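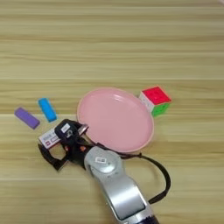 Smaranda Sima wrote in after the last version to ask whether the checklist could say, in words a landlord can't wriggle round, that a skylight painted shut is a wall with a view. It now does. See item 3.

TOP-FLOOR ROOM: PRE-LETTING SAFETY CHECK
Property: Lozano House, attic level, room 9
Inspected by: Zübeyde Soylu
Present: Radu Mocanu, for the owner
Date: 15 February 2026

1. Stairs and landing lit, clear and in one piece
PASS, after an argument. The light works. A rolled carpet was lying across the top step and Mr Mocanu called it temporary. It had a layer of dust you could have planted cress in. Moved while I waited.

2. Handrail firm along the full flight
FAIL. Firm as far as the last bend, then a matter of faith. Two brackets to be refixed into something other than plaster.

3. Skylight opens, stays open, closes
FAIL. Painted shut. A skylight painted shut is a wall with a view and will be recorded as such. The Skamar stay is still in its packet on the sill.

4. Headroom
PASS for the part of the room where a person can stand. The advert gives the floor area measured to the skirting, including the strip under the eaves where only a cat could live with dignity. Advert to be corrected before anyone is asked for a deposit.

5. Smoke alarm fitted and sounding
PASS. Very much sounding. The tenant in room 11 came out to agree.

6. Door opens from inside without a key
FAIL. Key needed both ways. Thumb-turn lock to be fitted before letting. I won't sign anything until it is.

7. Heater fixed to the wall, guard in place
PASS. Prinano panel, 500 watts. It will keep one person warm if that person is fond of jumpers.

8. Sockets and wiring
PASS WITH COMMENT. One double socket serves the heater, the fridge and the hob. Owner's electrician has quoted 3,000 for rewiring the whole floor and the owner has gone quiet. A second double socket is the least I'll accept. No extension lead under the rug, please. I do look under rugs.

9. Damp
FAIL. Brown patch on the chimney side, freshly covered in Stemerix stain block and already coming back to say hello. Find the leak, then paint.

10. Shared toilet, half-landing
PASS. Bolt a little stiff.

11. Rent shown on the advert matches the draft lease
Not a safety item, as Mr Mocanu pointed out twice. Left on the form anyway. They don't match.

Result: NOT TO BE LET until items 2, 3, 6 and 9 are put right and the second socket under item 8 is in. Item 9 may be rechecked in June if the roofer is booked by then, but the room stays empty in the meantime.

Copy to: Lăcrămioara Sandu, lettings desk
Signed: Z. Soylu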